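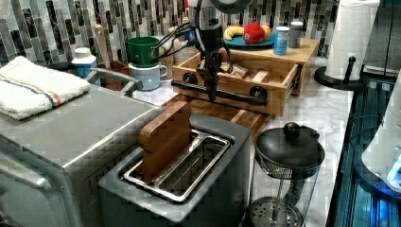

Renting a kitchen arm by the month

Most people who want a robot arm for kitchen work still have to buy one. The arm comes in one crate, the gripper in another, and the software is a download that expects you to know what you are doing. Cleviveo, a small firm that started out repairing bakery equipment, is selling something simpler. For $769 a month it will deliver an arm, fit it above a counter, set up the gripper and the control computer, and come back when something stops working.

The service is called Isen, and it went on sale in April. It is meant for appliance makers, test kitchens, cooking schools and university labs. Home cooks can ask, but the company says no for now.

The minimum term is 18 months, with a setup charge of $2000. That covers a site visit, the overhead mount and two days of training. A deposit of $3000 is returned at the end if the arm goes back in working order. Power, internet and any dishes the arm drops are the customer's problem.

Hanging the arm from above is the main design choice, and it is a good one for a kitchen. An arm bolted to the counter takes up the space where the work happens, and a person has to reach around it. From overhead it leaves the counter to the toaster, the cutting board and whatever else normally lives there. The cost is in the cables, which need a clear path to one side and have to be checked for wear. Cleviveo's installer will also want to know what is above your ceiling. Customers with suspended tile will need a frame, which is extra.

"People clear the counter before we arrive, and I ask them to put everything back," says Habibur Barua, who runs installations. "If the mugs are usually stacked, stack them. If there is a towel on the oven, leave the towel. They are paying to work in their own kitchen."

We spent three days with an Isen setup. Teaching it a new task is done by hand: an operator guides the arm through the job, repeats it a number of times from different starting positions, and then leaves the software to work on the recordings overnight. Picking up fruit from a plate was the easiest thing we tried. Flat objects going into narrow openings were the hardest. The arm would get the angle nearly right, touch the rim and stop. Barua's advice was to slow the last part of the movement and record it again, and by the second afternoon we were getting usable results.

Drawers fell in between. A light one slides along the counter when you pull it, so we ended up putting a rubber mat under ours. Glass is allowed, though the manual suggests keeping it off the main path of the arm while you are learning.

The control software, Quách, is the weak spot. The recording screen is clear enough, but sorting and deleting bad attempts takes far too many clicks, and there is no undo. Cleviveo says a new version is coming and would not give a month.

Support was better. We called at 7 in the morning with a gripper that would not close and had a person on the line quickly. The fault was a loose connector, fixed over the phone.

The nearest competitor is Usham, which sells a similar arm outright and leaves installation to the buyer. A team with its own technician and several years of work planned would do better to buy. For a group that wants to try one product line or one research project and then decide, the rental makes sense – as long as 18 months is the right length. There is no shorter plan, and leaving early costs the deposit.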